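Support > Hand-Held Grippers > Relow Kit > Set-Up Guide

Last updated: Oct 5, 2024

Section 4. First recording at a table

This section covers setting up a work area and making a first recording with the Relow hand-held gripper kit. Complete Section 3 (charging and pairing) before you start. If the status screen in the Tirklow app still shows "Not paired" for either gripper, go back to step 3.6.

4.1 Before you start

You need:
- both grippers, charged to at least 40 percent
- a table you can reach across without leaning on it
- a few light objects, such as fruit or plastic cups
- a bowl or tray to put them in

The kit works in ordinary rooms. You do not have to clear the shelves or take things off the walls. Background detail helps the tracking software work out where the gripper is, and plain white rooms give the poorest results.

CAUTION: Keep fingers, hair and loose sleeves away from the linkages while the gripper is closing. The pivot points can pinch.

4.2 Checking the fingers

1. Hold the gripper level with the fingertips pointing away from you.
2. Squeeze the trigger fully and let go. Both fingers should move together and return to the open position.
3. Look at the blue fingertip pads. They should be seated squarely on the fingers with no gap at the base.
4. If a pad is loose, press it on until it clicks. Replace any pad that is torn or shiny.
5. Repeat with the second gripper.

Note: Pads wear faster on rough objects. Spare pads are sold in packs of 30.

4.3 Setting up the table

1. Place the bowl on the far half of the table, within easy reach of both hands.
2. Put the objects in the bowl. They may touch or overlap.
3. If you use a tablecloth, pull it flat. Small creases are fine, but a fold thick enough to catch a fingertip should be smoothed out.
4. Check the light. Sun on part of the table is acceptable. Sun shining straight into the lens is not, so turn the table or lower a blind. 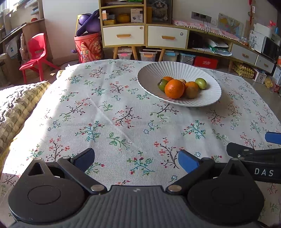
5. Stand where you plan to work and open the preview in Tirklow. Both fingertips of the gripper you are holding must be visible when the fingers are open.
6. Wipe the lens with a dry cloth if the preview looks hazy.

4.4 Recording

1. Press and hold the side button for 2 seconds. The app shows a red dot.
2. Pick up one object, move it to the table and release it. Keep your speed steady.
3. Continue until the bowl is empty, then put the objects back the same way.
4. Press the side button once to stop.

Keep the first recording short. If you drop an object, leave it where it is and carry on. Dropped objects can be marked later in the app (see Section 6).

CAUTION: Do not lift glassware, knives or anything hot with the fingertip pads.

4.5 If something goes wrong

Error 334 means tracking was lost. Stop, point the gripper at the middle of the table and hold it still until the message clears. If it comes back, the room is probably too dark.

If one finger lags behind the other, do not oil the linkage. Stop using that gripper and contact support.

Contact: Urnilholm Customer Support | © Urnilholm | Back to top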